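Atelier entretien : les taches qui résistent

Chers adhérents, chères adhérentes,

Vous étiez nombreux à nous demander, depuis la rentrée, de reprendre les petits ateliers pratiques de la maison de quartier de Bindimville, et c'est avec un vrai plaisir que nous avons consacré le premier de l'année à un sujet qui nous concerne tous : les taches de cuisine sur le bois clair. Curcuma, sauce tomate, huile, miel tombé de la cuillère un matin où l'on est pressé... chacun avait son histoire à raconter, et les histoires ont bien failli prendre toute la séance !

C'est Solange Quintana qui menait l'atelier. Elle a tenu un magasin de meubles à Liltden pendant de longues années et elle en a gardé une patience d'ange avec les plateaux maltraités. Son premier conseil tient en peu de mots : on regarde avant de frotter. Une tache grasse, une tache colorée et une tache sucrée ne se traitent pas de la même façon, et le grand coup d'éponge donné dans l'affolement étale le tout (nous l'avons tous fait, moi la première, un soir de curry).

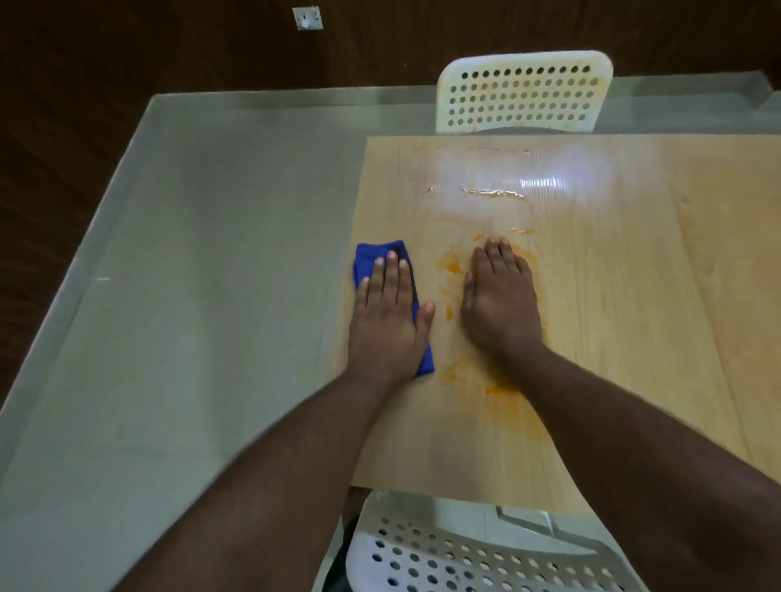

Un chiffon bleu bien plié, les mains à plat : le panneau de bois et ses taches orange.

Pour ce qui colle, Solange pose d'abord un linge humide et tiède, sans appuyer, et laisse passer deux ou trois minutes. Ensuite seulement, on essuie dans le sens du fil, du bord de la tache vers le centre, en retournant le chiffon dès qu'une face est sale. Plié en petit rectangle, il offre plusieurs faces propres et tient bien sous la paume. Pour la couleur, un peu de savon noir dilué, on rince, on sèche tout de suite, et on recommence le lendemain plutôt que d'insister. Davoud Rezaei a demandé si le citron pouvait aider. Oui, mais très dilué, et après un essai dans un coin discret, car il peut éclaircir le bois.

On a aussi parlé, un peu longuement je l'avoue, du choix des chiffons. Yolanda Herrero ne jure que par les vieilles serviettes de toilette coupées en carrés, et plusieurs d'entre nous sont rentrés chez eux avec l'idée de vider leur armoire.

Le prochain atelier portera sur les casseroles brûlées. Apportez la vôtre, même la plus désespérée ! Inscriptions à l'accueil auprès d'Abbas Rahimi, qui garde aussi quelques exemplaires de la fiche de Solange pour les absents.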